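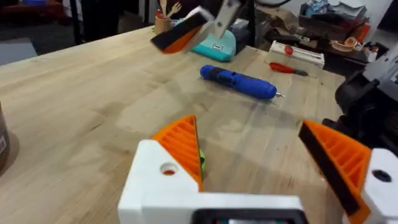 What does Plodonora do?

We try out grippers, arms, cameras and controllers for people who have to buy them, and then we write down which ones we would buy again.

The company was started by Aniela Wieczorek, who had spent years reading spec sheets and had come to regard them as a branch of fiction. Her first report compared two grippers and ran to 155 pages. Our reports are shorter now. The opinions have stayed about the same size.

We sell no hardware and take no commission, a business model our accountant describes as "brave." Clients send us a shortlist, we put it on the bench, and they get the numbers along with whatever we muttered at the time. Most of our work is with small shops that can afford one mistake — sometimes not even that.

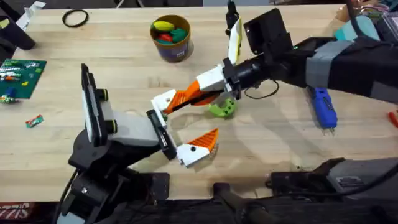
How we test

Every gripper gets up to 800 grasps before we say a word about it. The Cuvitz protocol, named for the street where we rented our first room, covers hard things, soft things and things with no sensible place to hold them. Two-arm setups get a second round of handovers, where most of the arguments start.
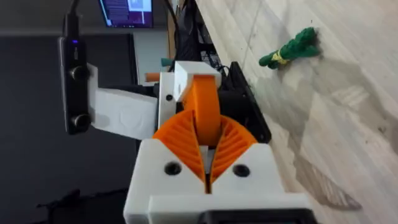

Cameras take up more of our week than anyone planned. A good arm with a badly placed camera is an expensive way to miss. We compare mounting positions as seriously as we compare the cameras themselves, and we have strong feelings about cable routing. With a two-lens module stood upright on a bracket off to the side of the gripper, the cable can leave from the top, well away from the fingers. We also try the same module in other spots, and the report says which one we would live with.

Controllers are judged on what they do when something goes wrong at four in the afternoon. Our Trirkska scorecard has a line for error messages, and the best entry in it so far reads "understandable."

Who hires us

Packaging lines, teaching labs, and Benavides, our longest-running client, who disagreed with our first report and ordered 2 more.

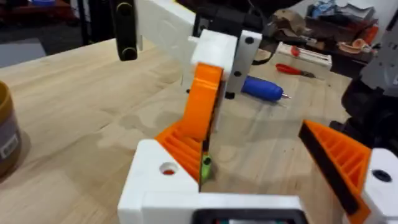 Orange fingers on both arms, at the bench.

Filed under: About Us | Gripper & Arm Testing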